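Two-Arm Bench Build, Session 4: Cables, Grippers and Handing Things Over
Skoretville Shared Workshop, evening course
Notes by Elmarie Venter

Before you start

By now everybody should have two arms that home without complaining and a laptop that can talk to both of them. If one of your arms still drops its elbow at power-up, come half an hour early and we'll sort it out together. It's nearly always a servo horn that went on one tooth off, and it takes ten minutes to fix once you've done it a couple of times.

This is my favorite session of the whole course. Up to now each arm has been a thing that waves. Tonight they start working on the same object, and the first time yours does it you will want to call someone over to look!

1. Setting up the work area

Bolt both bases to the same rail. I keep repeating this and I'll repeat it again. Last March we had two arms clamped separately to a folding table, and every time one moved the other shifted a hair, and Urs spent a whole evening recalibrating before he noticed the table leg. With a shared rail, whatever the bench does, it does to both arms at once, and the distance between the bases stays put.

Side walls and a back wall are well worth the trouble. Plain pale board will do. They keep dropped parts in, they stop people reaching through from behind, and your camera gets a calm background. Use a work surface that contrasts with the arms. Ours are white printed links, so a dark top is the easy choice, and a marbled one still gives plenty of contrast.

For a first two-arm object, choose something light, flat and stiff. A picture frame is great: it can stand on its edge, one gripper can steady it from the side while the other moves in, and if you let go too early it just flops over. Leave the glass out.

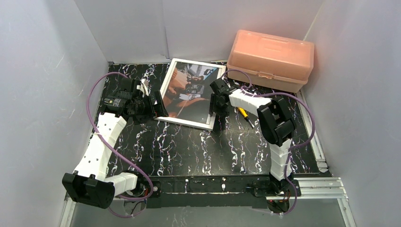
2. Cable routing

Cables cause more trouble on this build than code does. The purple ones from the Trarport kit are nice and flexible, but they still pull on the wrist if they're short, and a pull on the wrist shows up as a grip that wanders.

Leave a generous loop at the gripper. Move the arm by hand, power off, to the farthest point you plan to use in every direction, and watch the loop the whole way. It should open and close like a lazy spring. If it goes tight anywhere, add slack there and try again.

Bring the cable down the side of the arm that faces away from the other arm. Left arm, loop to the left. Right arm, loop to the right. Two loops that meet in the middle will find each other, I promise.

Tie down only at the base and at one point below the elbow. More ties look tidy and cost you range.

Then run the full-range test from the course folder. It takes 196 seconds at the slow setting. Stay and watch all of it with your hand near the stop switch.

3. Finger pads

Bare fingers are fine for blocks. For anything small or slippery you want padding, and this is where people get really inventive. Larysa Melnychuk tried five kinds of foam over the winter and kept notes on each, which are in the blue binder by the sink (please put it back). The short version: dense foam lasts, fuzzy foam grips small parts better but sheds, and anything with a shiny skin is hopeless.

Cut the pad slightly over size, stick it down, then trim with a fresh blade. Close the gripper by hand and look along the gap. You want the pads to meet at the tip first. If they meet at the back first, the tip stays open and your small part ends up on the floor. Shim the back of the finger with a layer of tape and check again.

After changing pads, always redo the closed position in the settings file. On my pair the value went from 241 down to 33 less than that, so it really isn't a small change.

4. The handover

Now the good part. One gripper offers a small object, the other takes it. Start with the wrist camera view open on the laptop and the speed at the lowest setting.

Bring the giving arm to the meeting point and stop it there completely. Approach with the taking arm from the side, in a straight line, fingers a little open. Come in at right angles to the other gripper if you can, so the two sets of fingers don't fight for the same space.

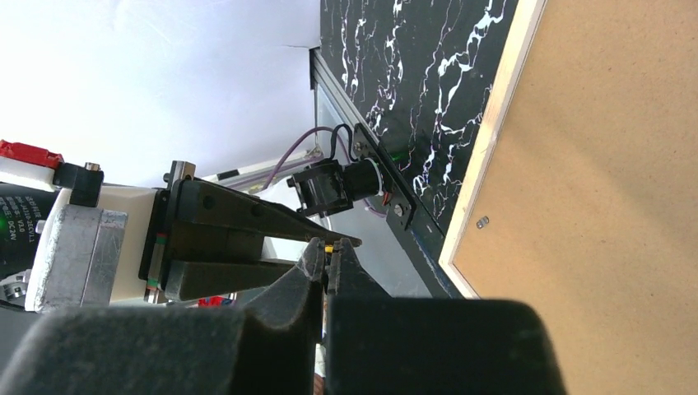
Go the last stretch in tiny steps. Close the taking gripper, wait a full second, then open the giving one. The wait matters a lot. Servos report that they've arrived slightly before the pads have finished squashing, and if you release in that moment the part twists. Miroslava Dmytriv's group went from hit-and-miss to 19 good handovers in a row just by adding that one-second pause, and they were cheering by the end of it.

If it fails, change one thing and run it again. Try the meeting point first, then the angle, then the grip. Write down what you changed. I know you won't want to, but do it anyway, because by 9 p.m. you won't remember.

5. For next time

Get your handover working in one direction and then try it the other way around. It's surprisingly different, and I'd love to hear where yours gets stuck.

Bring a small screwdriver, spare foam and a few small objects of your own in bright colors. Saqib Bhutto will be teaching the camera calibration part, so have your wrist cameras mounted and their cables routed as in section 2. The printer queue closes at 6 p.m., and replacement fingers need to be in before then.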